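Istent 平行夹爪手指套件（仿真与实机两用）
产品说明与对比记录

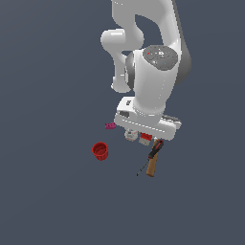
Domański 看完这一页的初稿后回信说，他不在乎手指好不好看，只想知道换了指尖以后，仿真里调好的力参数到实机上还要不要重调。要调，但调的幅度比上一版小，具体做法写在“参数迁移”一节。

一、产品概况

Istent 是给两指平行夹爪用的可更换手指套件，由 Grurnach 设计和供货。每套含手指一对、安装螺钉、定位销和一份仿真模型文件。模型文件里有外形网格、简化碰撞体、质量和惯量数据，以及三组推荐的接触参数。实物和模型按同一份图纸出，版本号一致，订货时请核对。

套件不含夹爪本体，也不含机械臂。已经有手臂和夹爪的用户只需更换手指。只做仿真的用户可以单独购买模型文件，以后补购实物时，文件部分的费用可以抵扣。

二、指尖型号

A 型：平面指尖，无纹理，外形最简单。适合盒子、积木一类有平行侧面的物体。仿真计算最快，碰撞体就是一个长方块。

B 型：横向棱纹指尖。适合圆柱形手柄和细杆。棱纹在碰撞体里保留，计算量比 A 型大，接触点也多。

C 型：V 形槽指尖。细杆会自动落到槽底，定位重复性好，夹平面物体时接触面积小，容易转动。

三种型号的安装孔位相同，可以混装，例如左 A 右 C。混装时两侧厚度不同，需要在控制器里改中心偏移，偏移值见随附的表格。

三、对比方法

对比在仿真里进行，控制程序使用 Runwood 控制器的默认抓取流程：手臂移到物体上方，手指张开，垂直下降，闭合，提起，停留，放下。物体散放在一个平整的面上，手臂从上方伸下来。测试物体有红色杯子、粉红色小块、螺丝刀和一根木柄，选它们是因为形状差得远，一种指尖很难全都顾到。

每种指尖各运行 500 次，物体的位置和朝向随机。提起后停留期间物体没有脱落，并且转角没有超过限值，记为成功。掉落、夹空、碰倒后没有夹住，都记为失败。程序超时也算失败，这一条和去年不同，所以两年的结果不要直接比较。

四、结果

小块：A 型最好。B 型也能用，但棱纹压在边角上时，小块会偏转。C 型不推荐。

杯子：三种型号差别不大，成败主要取决于张开行程和下降位置。从杯口夹单侧杯壁比夹整个杯身稳定，前提是一侧手指能伸进杯口。下降过深时，指尖会碰到杯底，控制器报力超限后停止。

螺丝刀：夹手柄时 B 型最好，夹金属杆时 C 型最好。A 型夹手柄时，提起后常绕夹持点下垂，因为重心不在手柄中间。可以把夹持点向重心移一点，或者把闭合力加大一档。

木柄：单独放置时，B 型和 C 型都可以。螺丝刀压在木柄上时，三种型号的成功率都下降。闭合时两件东西容易一起被夹住，提起后掉一件。我们的建议是先取上面的螺丝刀，再取木柄，并在两次抓取之间重新识别一次位置。

四种物体合在一起计算，B 型的成功率为 87%，在三种型号里最高。只做一种物体的用户不必参考这个总数，看对应的那一项即可。

五、参数迁移

仿真里的摩擦系数偏理想。移到实机时，先保持闭合速度不变，把闭合力从低档往上加，夹住后再加半档，作为起点。不要先改速度，速度和力一起改，很难判断是哪一项起了作用。

接触刚度请用模型文件里的第二组参数。第一组偏软，指尖会陷进物体里，看上去夹得很牢，换到实机就滑。第三组偏硬，步长设得大时会抖动，只建议在小步长下使用。

实机手指连续使用高达 3000 次后应检查指尖磨损。B 型看棱纹顶部，C 型看槽底。磨损后抓取位置会有偏差，更换时成对更换，不要只换一侧。

六、安装

1. 夹爪断电，手动张开到最大行程。
2. 拆下原手指，清理安装面。
3. 插入定位销，再装新手指，螺钉先不拧紧。
4. 闭合夹爪，确认两指尖对齐，然后交替拧紧。
5. 在控制器里选择对应型号，执行一次零点校准。

混装用户在第5步之后输入中心偏移。忘记输入时，夹爪能正常开合，但每次都会把物体往一边推。

七、已知问题

Runwood 控制器的旧版固件不识别 C 型，选单里显示为 A 型，升级后正常。模型文件在部分仿真软件里导入后单位会变成毫米，手指显得特别大，导入时请手动选择米。B 型碰撞体在同时运行 200 个以上环境时会明显拖慢速度，可以改用附带的简化版本，抓取结果略有差别。

八、订货

按型号订货，最少一对。混装请在备注里写明左右。A 型和 B 型有现货，C 型要等到 March 批次之后才能恢复供应，已下单的按顺序发出。

页面更新：4/10/19

读者评论

铁皮桶：
B 型用了一阵，夹螺丝刀手柄确实稳。夹杯壁的时候棱纹会卡在杯口边上，放下时杯子被带歪，后来把松开速度调慢就好了。

nanxiang_r：
请问简化版碰撞体的棱纹是完全去掉了，还是合并成几条？我这边细杆的结果和完整版差得有点多。

Grurnach 回复：
合并成几条宽的。夹细杆请用完整版，或者改用 C 型。

小步长：
第三组参数抖动的问题我也碰到了，步长减半以后正常。建议把推荐步长直接写进模型文件。

yk_lab2：
混装的偏移表左右是从夹爪正面看还是从背面看？表头没写。

Grurnach 回复：
从正面看，安装螺钉朝向自己。表头下次更新时补上。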